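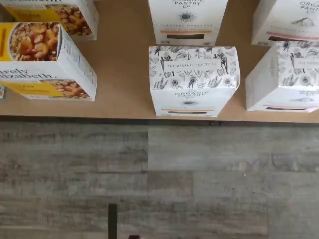 my sister says granola is just cookies you're allowed to eat at 7 am, and I've been mad about it since Monday bc I can't argue

so. thread. I quit buying it for August and made my own the whole month. notes before I forget them

batch one: burned. recipe said 350 and "keep an eye on it." I did not keep an eye on it. I was on the phone w/ the Dondach people about my water bill

batch two: 300 degrees, low and slow. much better. pale though. tasted like a horse's breakfast

the thing I was missing is salt. way more than you think. a real teaspoon for 500 grams of oats. before that it was just sweet and sort of dusty

also clusters. CLUSTERS. everyone has a trick. egg white, press it flat w/ a spatula, don't stir, don't even look at it

egg white worked. pressing flat worked. not stirring worked until the edges went dark and the middle was still soft, so I rotate the pan at 25 minutes and leave it alone after that

let it cool ALL the way in the pan. I broke it up warm the first three times like an idiot and got gravel

cost, since ppl asked. oats are cheap. nuts are not. pecans at Grallau went up again, I stood there holding the bag for a while and then put it back

went w/ sunflower seeds and a few almonds. fine. good even. maple syrup is the other budget killer, half honey half syrup is ok but it browns faster so watch it

tried the Prirneo coconut oil bc it was on sale and everything tasted like sunscreen. olive oil is the answer. sounds wrong, isnt

raisins go in AFTER. if they go in the oven they turn into little rocks. ask my molar

replying to a couple of you: no I don't own a scale that works, I borrowed the one from upstairs and it's going back this week. yes you can use quick oats, it comes out more like crumble topping

one batch lasts me 12 days if I'm careful. I'm not careful. over a week, let's say

keeps in a jar on the counter. the Desmet one with the rubber ring is good, the screw top let it go stale by the weekend

did I save money. a little?? did I eat twice as much. yes

will prob go back to buying it when it gets busy at work. but the salt thing I'm keeping, I put it on oatmeal now too

ok someone tell me what to do w/ half a bag of flax seeds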